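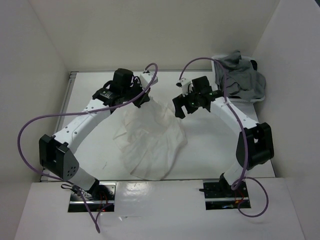

4.2 What passengers were told during the wait

We turn now to the part of the study that took us the longest, and that we probably enjoyed the most, the conversations with people whose flights had been diverted to Drarville when fog closed the runway at Navcombe. As described in Section 3, we collected 482 usable questionnaires over the winter, and 34 of those who filled one in were kind enough to sit down with us afterward for a longer talk. Most of these talks were held in the arrivals hall, a few of them well past midnight.

The questionnaires and the interviews agree on one point that we had not expected to come out so strongly. Passengers did not mind the diversion itself very much. What bothered them was hearing one account from the cabin crew, a second from the ground staff, and then a third from the text message that arrived while they were standing in line for the bus. Several people used the word "weather" with a kind of weary suspicion, even on nights when the weather was plainly the whole story. Tudose and Ene found something close to this in their earlier work on ferry cancellations, and we think the likeness is worth taking seriously, although a ferry passenger can usually see the water and an air passenger has very little to look at.

The captain's own announcement mattered more than anything said later on. On the six flights where the captain named the alternate airport and gave a time for the next update, passengers rated the information they received well above the rest of the sample – and they did so even when the promised update came late. Rusu's notion of "borrowed patience" seems to us a good fit for this, and we return to it in Section 5.

A word of caution is needed. Our busiest night, a Thursday in March, brought 400 people through a hall built for far fewer, and the answers collected then are shorter and crosser than the others. We kept them in. Leaving them out changes the order of the two least common complaints and nothing else.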